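Onodar Floor Care Oil for Wooden Floors

Trotcombe / Care and Maintenance / Floors

Onodar is a care oil for wooden floors that were already oiled or waxed before. It gives back the color and the shine when the surface starts to look tired from shoes, chairs and daily cleaning. It is made for homes, shops and offices.

Available in two sizes: bottle 2 liters, canister 5 liters.
Color: clear or dark brown
Finish: satin or gloss
Smell: light, disappears after one night with the window open

Where to use

You can use Onodar on oak, ash, walnut and most other hard woods. For soft woods like pine, please try first in a corner that is behind a door. The oil is not suitable for floors with a closed lacquer. If a drop of water stays on top of your floor like a small ball for a long time, the floor is probably lacquered and you need another product – please ask us before you order.

The dark brown version is for floors which are dark already. It will not make a light floor dark in an even way, and we do not recommend to try it.

How to use

Vacuum the floor well and wash it with the Lại wood soap. Let it dry overnight. Shake the bottle, pour a little oil on a flat cotton pad and spread it in the direction of the boards. Work in small parts, from the window to the door. After 25 minutes take a dry cloth and rub away everything the wood did not drink. If oil stays on the surface, it becomes sticky and collects dust.

You can walk on the floor in socks the next morning. Chairs and tables should wait 2 days, and rugs 5 days. In an office it is a good idea to start on Friday evening, so the people can come back on Monday.
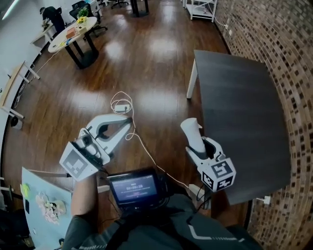 Chutima Thepsuriya wrote that she used the gloss version in the dark brown color for her meeting room and was happy with the shine, but the first coat took much longer to dry than she expected. She would like the label to say more clearly how thin the layer must be. The text for the next labels is now changed: one thin coat, and a second one only if the wood still looks dry.

How much you need

One canister is enough for some 200 square meters if the floor is in good condition. Old and thirsty floors can take double. For the first treatment it is better to order a little more, and the closed canister can be kept in a cool room until the next time.

Safety

Cloths with oil can heat up by themselves. Put them in water after the work, or dry them flat outside. Keep the oil away from children.

Delivery

We send from our store in Clisbridge. Canisters travel upright and cannot be delivered to a parcel box. Unopened bottles can be returned.

Goes well with: Lại wood soap, flat cotton pads, felt feet for chairs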